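My Month as a Robot's Right Hand

By the time I got the hang of it, I had dropped the cube 40 times. I know the number because the software keeps a tally in the corner of the screen, and there is no way to turn it off. I asked.

I'd come to Kikirside in April to learn how you teach a robot to do something. I don't mean programming. I can't write a line of code and nobody at the lab seemed bothered by that. What they wanted was my hands (well, my right hand, my left was mostly for coffee) and as many hours as I could stand to sit in a chair with a controller strapped to my wrist, steering a robot arm through the same small chore again and again until a computer could learn the chore from me.

The lab belongs to a company called Wegener, and it takes up the second floor of what used to be a carpet showroom. You can still see the grooves in the concrete where the sample racks stood. There are real robot arms at one end, behind a waist-high fence, and at the other end there's a row of desks where people like me drive robots that exist only on a monitor. Everybody starts at the desks. The arms cost more than my house, so I thought this was sensible.

The practice program is called Gridari, and it gives you a tabletop, a gripper, and a job. Mine was the cube job. You pick up a black cube with numbers on its sides, carry it over, set it down in a little black tray, let go, back away. That's the whole thing! My niece could do it at eleven months, and she'd throw in some singing.

I sat down the first morning expecting to be finished before lunch.

The trouble starts with the fact that you can't feel anything. I hadn't understood how much of picking something up happens in the skin. When I grab a mug in my kitchen I don't look at my fingers at all, I just sort of arrive, and my fingertips tell me I'm there. With the controller there's no arriving. You squeeze a trigger, two fingers close on the screen, and you have to judge with your eyes alone whether you've got the thing squarely or whether you're pinching one edge and about to send it skidding.

And your eyes aren't as much help as you'd like. In the view I used most, you look out past the gripper itself, so the biggest object on your screen is the one you're driving. It's like parallel parking while sitting behind a refrigerator. Everything you care about happens in the small space up by the fingertips.
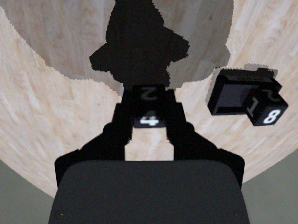 My trainer, a patient woman who had been a school bus driver for most of her working life, told me to quit staring at the cube and look at the shadows. I thought she was being mystical. She meant it literally. On a flat screen it's hard to tell how high the gripper is, but its shadow on the table slides and changes as you come down, and once you learn to read that, you have your missing direction back. She also told me to breathe out on the way down, which I still do, even when I'm parking the car.

I should say something about what all this is for, as I kept having to explain it to my husband at dinner. Each time I ran through the job, the program recorded everything: where the gripper was, how it was turned, how open the fingers were, what the cameras saw. One run is called a demonstration, or a demo if you've been there longer than a day. A pile of demos goes into a training program, and out the other end comes a set of habits. The robot (the pretend one first, and later, if all goes well, a metal one) looks at the table and does whatever I would most likely have done.

Whatever I would most likely have done! That phrase gave me a stomachache when it sank in. I'm a person who opens cereal boxes from the bottom by mistake.

My target was 182 good demos. Bad ones don't count toward the total, but they aren't all thrown out either. If you fumble and then fix it, they want to keep that, so the robot can see what fixing looks like. If you fumble and then swear and yank the gripper up toward the ceiling, that one goes in the bin. I contributed generously to the bin.

Some things I got wrong in the first week, in case you ever find yourself in that chair. I hurried. I came down at a slant. I opened the fingers too wide, so they knocked into the rim of the tray on the way in. And I did a funny little wiggle before every grasp, just a tiny left-right shimmy, like a golfer at the tee. I had no idea I was doing it. The trainer noticed on playback and let me carry on for the rest of the morning, and then that afternoon we ran a quick test model trained on what I'd recorded so far.

The gripper floated out over the table, came down toward the cube, and stopped. Then it wiggled.

I laughed so hard that somebody came over from the real arms to see what had happened. There was my own bad habit, performed with total confidence by a machine that had no earthly reason to wiggle. It missed the cube, too. It went down a finger's width to the side, closed on air, and carried the air very carefully over to the tray.

I went home that evening thinking about all the other things I must do without knowing.

The second week was better. I learned to line up the turn of the gripper before I came down and not during. I learned to pause – a real pause, long enough to say my own name – before letting go. The program moves the objects every time you reset, so the cube might be straight or skewed, near the tray or far from it, and the awkward layouts that had made me groan started to be the ones I liked. Anyone can pick up a cube that's sitting politely in the middle of the table. When it's turned at some rude angle and crowding the tray, you have to think about which two faces you want, and whether there's room for a finger to get down beside it. I got a bit proud about those.

People in the next row were doing harder things. One man was folding a pretend dish towel and had been at it since winter. A pair of students from the Wumia program, down the road, were teaching an arm to put a plug in a socket, and every so often I'd hear a groan in two-part harmony. Nobody was precious about it. There was a plate of cookies by the window and a lot of neck stretching.

I finished my demos with nine mornings left on my visit, and after the overnight training run they let me watch the test. They run it on layouts the robot hasn't seen. I pulled a chair up and held my breath, and honest to goodness I leaned left when the gripper needed to go left, as if it were a bowling ball.

It came down straight. It paused before it let go. The wiggle was gone, and I'll admit I missed it a little.

The score that first night was 93 percent, and the people around me were pleased in a low-key, screen-watching sort of way, already scrolling back to look at the ones that failed. Most of the failures came from layouts with the cube jammed up close to the wall of the tray. I'd recorded plenty of those, or thought I had, but when we went through my demos the close ones nearly all had the cube on the right-hand side. I'd been resetting when it came up on the left. I didn't care for that side, so I skipped it, and the robot had learned not to be any good over there.

So that's what I did with my last mornings. I sat in the chair with the controller on my wrist and asked for left-side layouts one after another, breathing out on the way down. On the final day they let me stand at the fence while one of the real arms ran the same job with a real cube. The motors were louder than I expected, and before it let go it paused for just about as long as it takes to say my name.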